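Yorath Seating and Small Furniture -- Data Card

Version 2, September 20, 2026

Yorath is a set of short recordings about chairs, cushions and benches in shared rooms. It was collected in Nillville and Plinunport and covers everyday handling of seats: moving a cushion, turning a chair, clearing the floor next to it. The release holds 3,871 clips, of which 3,424 have a checked activity label. The remainder are included unlabeled.

Seat types are annotated by frame and covering. Wire chairs with a loose cushion get two entries, one for the chair and one for the cushion -- upholstered chairs get one.

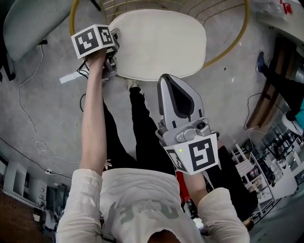
Round gold wire chair with white oval cushion; upholstered chair at upper left.

Floor items (cables, power strips, tape) are listed in a separate field, floor_items, and are not counted as furniture. Shelving and pegboard go under room_fixed.

Known issues
Benches and low tables were confused in the January labels; 100 clips were relabeled. Pale grays and greens are not reliable in the color field.

File layout follows the Iltirano convention: one folder per room, one text file per clip.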